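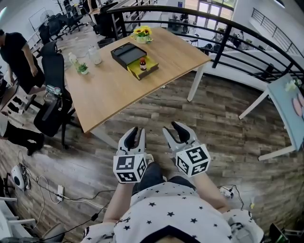

One of the reviewers of our workshop draft wrote that tracking two grippers off printed markers is a solved problem, and asked why it deserved a section of its own. Fair question! We thought so too, until we tried to line up both hands on the same clock.

December
By the Akwood tooling group
8 min read

Home Papers Code Data Contact

3.2 Getting poses out of the cubes

Each hand-held gripper carries a marker cube just below the fingers (Figure 1), and everything downstream leans on knowing where those two cubes are. Our tracker, Skurkeo, looks for whatever faces it can find, solves a pose for each one and then fuses them into a single cube pose. When only one face is visible the solution can flip, and I lost most of a week to that before we added a check against the previous pose. It's a dumb check — if the orientation jumps too far between frames, we keep the other candidate — but it got rid of nearly all the flips.

Figure 1. Two-handed demonstration at the table with the drawer box. The marker cubes sit below the fingers of each gripper.

We ran the tracker over 1,675 demonstrations. Of those, 74 were thrown out by the filter, mostly because one cube left the view for too long while the other hand was working close to the body. We fill gaps of up to 620 milliseconds with a smoothing spline and reject anything longer. I'd have liked to be more generous there (you really do hate binning a good demo), but longer fills gave the policy a mushy sort of motion near the drawer handle.

The planner, which we call Prornitine, never sees the raw poses. It gets relative ones, with each gripper expressed in its own starting coordinates plus the transform between the two hands. That last bit matters a lot for drawers and bottles, where one hand's path only makes sense next to the other's. We also tried the Wiegand pipeline's world-centred version and went back after 3 training runs, as small calibration errors kept showing up as a sideways drift in the reach.

Finger width is read separately and resampled to the pose clock, as described in Section 3.3.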